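《Pulterholm》通关又重开之后的长篇感想：一款让我重新爱上理货的游戏

2023年4月25日
平台：PC（手柄和键鼠都试过）
游戏时间：217小时
开发：Bortolotti

先把时间摆出来，217小时，其中有一部分是挂着主菜单听音乐（主菜单那首手风琴真的太好听了！），但绝大部分是老老实实在划船、卸货、算账。我上一次对一款经营游戏上头到这种程度还是上学的时候，那会儿的代价是一门补考，这次的代价是阳台上的薄荷。

我是去年十月大更新之后入的坑，所以早期版本那些毛病，什么存档读不出来、上游水位显示反了，我都没赶上。下面说的全是现在这个版本。剧透我会尽量避开，第三年冬天那件事我一个字都不会写，你们自己去碰。

讲什么的

Pulterholm是一座河口小城的名字，也是你开局的地方。你继承了一条平底船、一间漏雨的仓库，还有一本写满了别人欠条的账本。玩法说起来特别简单：早上去码头进货，把货塞进船舱，沿河往上走，在沿途的镇子卖掉，再带别的东西回来。船舱是格子的，货物有形状，有重量，有的怕潮，有的味道大，不能和吃的放一起。一回合就是半天，天黑之前靠不了岸就得在河上过夜，过夜会发生什么看天气，也看你船头那盏灯还有没有油。

听上去是不是很像那种玩过一百遍的背包整理加跑商？我一开始也是这么想的，教程玩到一半还切出去回了几条消息。然后我第一次在上游的Willham靠岸，发现整个镇子都不收我那一船咸鱼，原因是前一天刚有另一条船来卖过，而那条船我在河上见过，还跟它打了招呼，它停在芦苇荡旁边的时候我超了它过去，然后我自己贪心，拐进支流去捡漂流木，让它又赶到了前头。所有信息都摆在我眼前，是我没往心里去。那一刻我坐直了。

这游戏里的其他船是真的在跑的。每一条船都有自己的航线、自己的偏好、自己的仓库，你抬头看到的那面帆后面有一本跟你一样的账。它们会亏钱，会修船，会因为某个镇子办节日而一窝蜂涌过去，把价格砸到地板上。你可以跟着它们走，也可以反着走，甚至可以花一个晚上在酒馆里听它们的船工聊天，然后第二天一早抢先出发。我到现在都记得第一次抢先成功的感觉，船舱里全是蜡烛，Willham正好停了灯油，我站在码头上看着价格牌，嘴都合不拢。

手感

这部分我想多说几句，很多经营游戏的数值做得很漂亮，拿起货来却像在填表格。《Pulterholm》里每一样货都有拿起来的手感。羊毛捆放下去会陷一点，铜锅碰到铜锅会响，陶罐如果悬在两格之间会晃，晃的时候手柄会跟着轻轻震。我强烈推荐用手柄玩！键鼠的效率高一些，拖放很利索，但手柄的震动做得太用心了，船吃水太深的时候左边会沉沉地震，底下刮到沙洲时右边会有一种沙沙的细震，我好几次是靠手感躲过搁浅的，眼睛还在看地图呢。

旋转货物用肩键，翻面用扳机，按住可以预览摆放之后的吃水线。吃水线这个设计我特别喜欢，它就画在屏幕左侧，一条蓝线，货往哪头放船就往哪头斜。你可以故意让船头重一点，过浅滩的时候先用船头试水；也可以故意把重的都堆在后面，逆流的时候舵会稳。教程里没有讲这些，我是翻自己的沉船记录翻出来的。对，游戏会给你留一份沉船记录，每一次沉都配一张小小的铅笔画，画着你的货漂在河面上。我的那本已经挺厚了。

唯一别扭的是绳结。绑货要做一个小动作，摇杆转半圈再拉，成功率跟你拉的时机有关。头几个小时我觉得可有意思了，到了中期一趟船要绑一排木桶，手就有点酸。好在设置里可以改成按住自动绑，绑得没有手动的紧，遇到急流会松一点点，我觉得这个取舍给得很公道，平路自动，走急流之前手动补两下。

理货，理货，还是理货

终于说到我最爱的部分了。中期开放的城里仓库，是整个游戏的第二个心脏。

船舱考验的是一次航程，仓库考验的是一整年。你在仓库里可以自己摆架子、划区域、贴标签，货物会按照你的规矩入库，也会因为你的规矩太烂而找不着。我第一年冬天的仓库完全是灾难，染料旁边是面粉，面粉上面是渔网，伙计每次出库都要翻半天，翻半天就是真的消耗半天，船都误了。后来我推倒重来，按去向分区，往上游的靠东墙，往海口的靠西墙，小件单独进抽屉，一下子就顺了。我是看着伙计空着手在过道里溜达，才知道自己做对了。
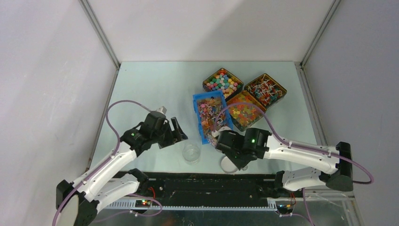

小件系统是十月那次大更新加进来的，也是我认为目前做得最聪明的一块。在那之前，纽扣、糖果、彩珠、信号旗这类零碎货物统统算一格一件，带它们出门纯属浪费船舱，论坛里公认是垃圾货。更新之后，小件可以装进容器，容器再进船舱，装得越单纯，卖的时候验货越快，混装也行，但到了码头要现场分拣，分拣花时间。像图里那样，红黄蓝白的小旗归一个金边铁盒，各色的小圆块和六角块归另一个，软糖似的小东西再占一盒，在游戏里就属于标准的优等生装法，到岸就能卖。而我这种人呢，往往走到半路看见有人兜售彩珠，手一痒就往糖果盒里塞了一把，结果到了Willham，验货的老太太一颗一颗给你往外挑，太阳就在她身后一点一点落下去。有意思的是混装也有它的用处，有些小镇的杂货铺专门收混装的“惊喜盒”，孩子们爱买，利润还不差，只是每个镇子只在特定的季节收。于是同一批彩珠，你得想好是老老实实分开走量，还是留着混一混等节日，这个选择从头到尾都没有标准答案。

标签系统也顺便夸一下。你可以给容器起名字，名字会真的出现在伙计的对话里。我有一盒叫“别动”，伙计每次经过都会嘀咕一句“别动又没人动”。还有一盒我当时随手打成了乱码，后来它跟了我整整两年，每次听他一本正经念那串乱码我都要笑出声。配音是怎么做到的我不清楚，应该是拼出来的那种含糊嘟囔，但情绪非常到位。

容器本身也可以升级。木匣便宜但怕潮，铁盒防潮但重一些，后面还有带隔层的药箱，可以把三样小件装在一起又不算混装。药箱的图纸在Plerklow，要绕一大段路，我的建议是早点去拿，后半程的效率会完全不一样。

Plerklow

单独给它一节，它值得。

Plerklow是地图北边的一片泥沼，雾常年不散，地图上只给你一个大致的轮廓，里面的水道每个季节都会变。大多数玩家第一次进去都会迷路，我也不例外，在里面转了好几天，油用光了，最后是跟着一群鸭子出来的。是真的可以跟着鸭子！鸭子傍晚会往有水流的地方游，水流通往主河道。没有任何提示告诉你，我就是那时候实在没办法，觉得鸭子看着挺有主意的。

这里的音乐几乎全撤掉了，剩下水声、木头的吱嘎声，还有不知道从哪边传来的铃铛。铃铛是沼泽里的人挂在浮标上的，不同的铃声代表不同的水深。我后来买了个本子，专门记铃声，高的浅，低的深，两短一长底下有木桩。记到后面，我可以把显示器亮度调到很低，光靠耳朵开进去再开出来，得意得不行，专门录了一段自己看。

Plerklow的交易也跟外面不一样，他们不太认钱，喜欢换东西，而且会记得你上次换了什么。你要是连着两次都拿同样的货来，第三次人家就懒得出来见你了。我有一阵子绞尽脑汁想给他们带点新鲜玩意儿，从海口带过贝壳风铃，从Willham带过一整套没人要的旧桌布，桌布居然大受欢迎，再去的时候看见家家户户的船篷都换成了我的桌布花色。这种小细节在这游戏里到处都是，它不弹成就，也不给奖励，就安安静静挂在那儿让你路过。

经济系统

我知道有人是冲着数值来的，所以讲细一点。

价格由几样东西决定：当地存货、当地需求、季节，还有传闻。传闻是最好玩的一层。某个镇子听说海口要打仗，就会开始囤盐，盐价先涨；等大家都运盐过去，传闻又散了，盐价一夜跌穿。传闻有真有假，你也可以自己放。放一条传闻要在酒馆请客，花50个铜币，听着不贵，开局那会儿可是我好几天的饭钱。我放过一条“今年冬天特别冷”，本想抬一抬羊毛，结果所有镇子都开始囤柴火，我一船羊毛被晾在码头上，旁边运柴的乐开了花。那年冬天暖和得要命。

贷款做得也克制。城里的钱庄最多借给你2,000铜币，利息按季度算，还不上会先收走你的仓库架子，再收走仓库，船永远给你留着。我很喜欢这个设定，最惨的时候你也就是回到开局，一条船，一条河，重新来过。我第二个存档就破产过一次，架子被搬走的那个下午，伙计坐在空仓库里吃苹果，抬头问我明天几点开船。我差点当场感动了，然后发现苹果是从我的库存里拿的。

账本是手写风格的，字体很好看，但也很密。后期的账一页一页翻过去，想查某个镇子去年的糖价，要翻好一会儿。搜索功能是有的，藏在右上角那个墨水瓶里，点一下墨水瓶就能输字。我玩到第二年才发现墨水瓶可以点，之前一直是自己拿纸抄，现在桌上还有一摞。

难度曲线总体很舒服，前面松，中间紧，后面看你自己想怎么玩。中间最紧的那段是第一年春汛，河水涨上来，平时的浅滩全没了，航线变得特别自由，可是水流也急，货容易散。很多人卡在这里。我的经验是春汛别贪，舱里留出一排空格，货往中间靠，重的压底，绳子手动绑。留出来的空格还可以顺手捞上游冲下来的木料，一趟下来比满舱还划算。

还有就是别急着换大船。大船的舱看着诱人，可它进不了支流，而前期真正赚钱的地方全在支流里。我见过不少截图，第一年秋天就开上了三桅船，停在Pulterholm的港里动弹不得，每天交泊位费。漂亮是真漂亮。

关于付费

一次买断，进去以后什么都齐了。没有抽取，没有体力，没有每日登录，船的外观全部靠在各地找油漆匠换，油漆要用颜料，颜料要自己运。想要那款深红色的帆，就得去把茜草一捆一捆运回来，染坏了还得重新染。我的第一张红帆染成了斑驳的粉色，至今舍不得换。

玩了几年手游，习惯了打开一个游戏先清一遍红点，刚玩《Pulterholm》的时候我甚至有点不适应，进去之后四下一看，没有东西催我，就一条河。头几天我会下意识去找“领取”在哪里，后来这毛病自己就好了。歇了两个星期再回去，伙计说了句“水涨了一点”，然后一切照旧，薄荷（游戏里的那盆）也没死。

目前有一个扩展包，叫《Willham之秋》，价格不高，加了Willham的集市经营，你可以在镇上租一个摊位，自己卖货，跟客人讨价还价。本体玩完还意犹未尽的可以买，我个人非常推荐，尤其是摊位布置，把前面说的小件系统又往前推了一步。敞口摆的糖果会吸引小孩，小孩会把大人带过来；旗子插在摊头，远处的客人能看见，风大的日子却会被吹走。没买也完全不影响本体，剧情上没有挖走什么。

画面和声音

画风是那种带纸纹的水彩，颜色偏淡，远处的山就几笔。截图看着可能觉得朴素，动起来以后完全是另一回事，水面的反光跟着时辰走，傍晚那几分钟我每次都会停船看。下雨的时候雨点打在不同的货上声音不一样，打在油布上是闷的，打在铜锅上是脆的，装一船锅冒雨出航，跟听打击乐似的。

音乐前面夸过主菜单了，再夸一首Willham早市的，小提琴起头，然后是锣鼓一样的铁桶声，集市越热闹乐器越多，收摊以后只剩一把小提琴拖着调子。原声我已经在通勤路上循环了好久。

文本量不小，中文翻译整体很自然，船工的对话翻得有股子河边人的痛快劲儿。少数物品说明有点生硬，像“防水的布的捆”这种一看就是漏校的，每次更新都会少几个，我挺有信心它们会慢慢消失。有一封信在游戏里前后译法不一致，前面管那个地方叫“老闸口”，后面变成了“旧水门”，我拿着信在地图上找了好久的旧水门。遇到同样问题的朋友，它俩是一个地方，就在Pulterholm往东的第一个弯。

毛病

夸了这么多，毛病也一条一条写清楚。

后期船多了会卡。尤其是节日前后，所有船都往一个镇子挤，我的老笔记本风扇直接起飞，帧数掉得厉害。把设置里的“远处船只细节”关掉会好很多，画面损失不大。

自动航线功能太笨。你可以雇人跑固定航线，听起来很美，可是雇来的船长完全不看传闻，价格跌穿了也照样往里冲。我现在只让他们跑盐和木柴这种稳的。希望以后能给他们加个条件，比如低于某个价就不卖。

手柄模式下，小件分拣的光标移动有点慢。一大盒混装的彩珠要分开，推着摇杆一颗颗挪，挪到后面眼花。键鼠可以框选，按颜色一拉就是一片，手柄没有。我的解决办法是分拣的时候伸手去抓鼠标，分完再拿起手柄，游戏切换得很顺，没有卡顿，就是姿势有点狼狈。

新手引导把重点放错了地方。它花了很大篇幅教你怎么打招呼、怎么看天气，船舱重心却一句带过。我推荐给朋友，朋友第一趟就翻在了港口里，货还没出城呢。

存档位偏少。我这种喜欢开新档试奇怪玩法的人很快就不够用了，得自己去文件夹里备份。

几条给新人的小建议

第一天别花钱修屋顶，先放个桶接水，桶里的水还能卖给过路的染匠。

见到挂绿灯的船就靠过去，它们卖地图碎片，价钱随缘，早上比晚上好说话。

咸鱼和蜡烛不能放一起，蜡烛串了味，城里人就不买了，不过Plerklow的人好像并不介意，换得还挺起劲。

铁盒趁夏天买，入秋以后雨多，大家都抢，价钱往上翻。

酒馆里靠窗那位从来不说话的客人，请他喝三次，第三次他会给你一样东西。我就说到这里。

过闸的时候排队别插队。可以插，系统允许，但后面那条船会记仇，而且记很久，我就是因为一次插队，到第三年还有人在河上冲我船头倒洗脚水。

鸭子可以喂。喂过的鸭子会跟船，跟船的鸭子进了Plerklow就是活的罗盘。面包比谷子管用。

适合谁

喜欢收拾东西的人会玩得非常开心，这一点我敢打包票。平时逛收纳店能逛一下午的、行李箱永远要卷着衣服装的、看到抽屉隔板会走不动路的，请直接入手。喜欢跑商和看价格曲线的也够吃，深度比外表看上去大得多。

想要打打杀杀的可能会失望，整个游戏里最激烈的冲突就是抢泊位。一局能拖得很长，没有明确的终点，靠目标推着走的玩家中期可能会有一点茫然。我自己的办法是给自己立奇怪的规矩，比如这一年只卖黄颜色的东西，或者这一趟绝不走回头路。黄色那一年是我玩得最开心的一年，奶酪、蜂蜡、柠檬、稻草，仓库拉远了看金灿灿的一片，伙计还问我是不是有什么心事。

还在犹豫的可以先试试演示版，里面有Pulterholm到第一个弯的一小段河，进度能带进正式版。演示版里没有小件系统，体验会单薄一点，但理货的手感已经都在了。

我自己现在在打第四个存档，目标是不贷款、不换大船，靠支流把那座废弃的灯塔修起来。刚攒够石料，春汛马上就到，舱里留了一排空格，船头站着三只鸭子。

评论区回复（补充）

有人问Mac能不能玩，我手头没有，不敢乱讲，商店页面写的是支持。

有人问扩展包要不要一开始就装。我建议先不装，Willham的集市开得太早会分走你跑船的心思，等第一年冬天过完再装，存档是兼容的。

有人问那张粉色的帆怎么染。茜草少放一半，明矾别放，晾的时候赶上一场雨就成了。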